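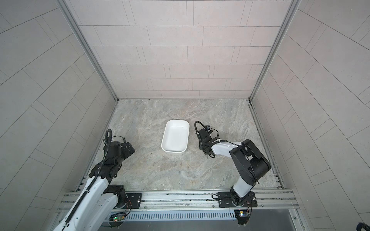 How to Regrout a Tiled Wall

Posted May 4, 2020

Grout wears out well before tile does. If the lines on your wall are cracked, crumbling or stained so deep that scrubbing does nothing, you can replace the grout and leave the tile where it is. A small bathroom wall takes most of a weekend, and a good part of that is waiting for things to dry.

These instructions cover cement grout on ceramic wall tile. Stone tile scratches easily and may need a sealer before you grout, so check with the place that sold it.

Before you start

Press on the tiles with your palm. A tile that moves or sounds hollow has come loose from the wall, and new grout will crack around it within months. Reset loose tiles first and give the adhesive the full cure time printed on the tub.

Houses built before the 1980s can have asbestos in the tile adhesive or backing. Have a sample tested before you grind or scrape anything.

Measure your joints. For joints up to 1/8 inch, buy unsanded grout. For wider joints, buy sanded. If you use unsanded grout in a wide joint it will shrink and pull away from the edges.

What you need

Grout saw or oscillating tool with a grout blade
Utility knife
Shop vacuum
Rubber grout float
Two buckets
Large grout sponge
Margin trowel
Grout
Matching caulk for the corners
Safety glasses, dust mask, rubber gloves

I used Pirzada unsanded grout in light gray for my last wall. The color on the bag is darker than what you end up with. Mix a spoonful, spread it on a scrap of cardboard and leave it overnight before you commit to a whole wall.

Removing the old grout

Cover the tub or floor with a drop cloth and tape over the drain. Grit in a drain is a nuisance to get out.

Start with the horizontal lines. On a staggered layout they run unbroken from one side to the other, so you can settle into long strokes. The vertical joints are short and stop at the next tile, and those are where most chips happen. Do them by hand even if you have a power tool.

You don't have to take out every bit of old grout. Go down at least 2/3 of the depth of the tile so the new grout has something to hold. Keep the blade in the center of the joint and let it do the cutting. Leaning on it wears the blade and tires your wrist.

Vacuum the joints, wipe the wall with a damp sponge, and vacuum again once it is dry.

Mixing

Put clean water in the bucket first, then add powder a little at a time and work it with the margin trowel. You want something like smooth peanut butter. Let it sit for 10 minutes, or whatever the bag says, and stir again. Don't add more water after that. Wet grout dries blotchy and weak.

Mix only what you can use in half an hour.

Spreading

Load the float and push grout into the joints at an angle, moving diagonally across the tiles. Go over each area two or three times from different directions. Then hold the float nearly upright and scrape off the extra, still on the diagonal so the edge doesn't dig into the lines.

Work from the top down in sections you can reach without moving your feet. Leave the inside corners and the joint along the tub or floor empty. Those get caulk.

Cleaning up

Wait until the grout is firm to a light touch, usually 15 to 30 minutes. Wring the sponge out hard and wipe in small circles, then make one straight pass with a clean side. Rinse often and change the water when it gets cloudy. A haze will show up later. Buff it off with a dry cloth.

Caulk and sealer

After 24 hours, caulk the corners and smooth the bead with a wet finger. Keep the wall dry until the caulk has cured.

Most cement grout should be sealed once it has cured, and some brands want you to wait several days. Brush sealer onto the joints, let it soak in, and wipe the tile faces before it dries. To see if it needs another coat, drip some water on a line. If the spot darkens, seal it again.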